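Reading time: 3 min

Print | E-mail

Sandamali Chowdhury
A thread on pricing a second robot cell for computer teardown

1/ We're putting in for equipment money again, so I'm going to write down how the numbers get made. I run the bench side at Stevura. We take in old office desktops and get the reusable parts out of them.

2/ The request is for one more cell at the Lamemdale site. Cell means two arms, a slotted table, grippers, cameras, a holder plate and the cabling. Everyone budgets for the arms. The rest of the list is where we went over last time.

3/ Start with the work. Ours is full-size towers, side panel off, laid down on the table. The arm has to reach into a metal box with drive cages on one side and a power supply on the other, and there are wires in between.
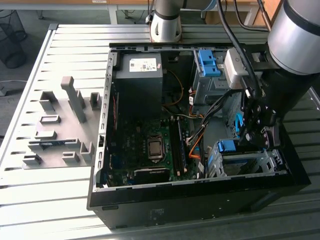
Tower open on the slotted table, with the gripper over the lower drive cage.

4/ That setup drives the first line in the budget: reach. If the arm can't get down to the lower cage without its wrist hitting the case wall, it's the wrong arm, whatever it costs. Ask for a trial with your own case before you ask for a price.

5/ Second line: fingers. We had quotes from Brannigan and Galtier. One included a single set of fingers and the other included none. Fingers wear and they break. I now put 6 spare sets in the first year and don't let anyone trim it.

6/ Third line: cameras. You want one on the arm as well as one looking at the table. Price the mounts and the cables too. A cable that runs up and over the arm needs slack, and the short one in the box won't do.

7/ Fourth line: holder plates. Ours get changed every time we change what we're handling. Budget for the design hours. The material is the cheap part.

8/ Now the hard one, which is time. A vendor will give you a cycle time for pulling one drive. Ask what the inside of the case looked like when they measured it.

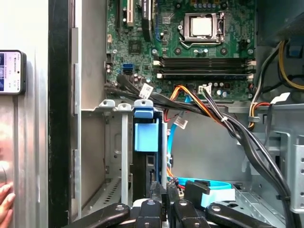 Page last changed: September 15, 2019

9/ Drive latches are fairly kind to a gripper. They're blue, they stick out, and you push them. Cables are another matter. A thick bundle across the middle of the case, flat SATA cables low down, paper tags hanging off wires -- all of it is in the way of something.

10/ So we plan for a person at the cell. I put half a position in the budget for the first year. Finance asked me to take it out. I left it in and wrote a paragraph on why.

11/ Volume. Our intake log had 183 towers for December, and that was a slow month. The case for a second cell starts to work for us at 1000 a quarter. Under that, I'd spend the money on a better bench and another pair of hands.

12/ Add 20 percent for things you forgot. Mine last time were table feet, a longer air line (never used), a lockable cabinet, and shipping on a return.

13/ Service contract: read what counts as a visit. Brannigan counts a phone call over an hour. Galtier doesn't, but their travel is extra. On paper they came out nearly the same for us.

14/ Someone asked about leasing. We looked. The lease covered the arms and left out the grippers and cameras, so we'd have been buying half the cell anyway.

15/ The request goes in next week. If you've bought a two-arm cell for this kind of work, I'd like to know what you paid for spares in year two. Replies are open.

Related items
- What we paid for holder plates
- Sorting drives by latch type
- Questions to ask before a vendor trial
- Lamemdale floor plan, second draft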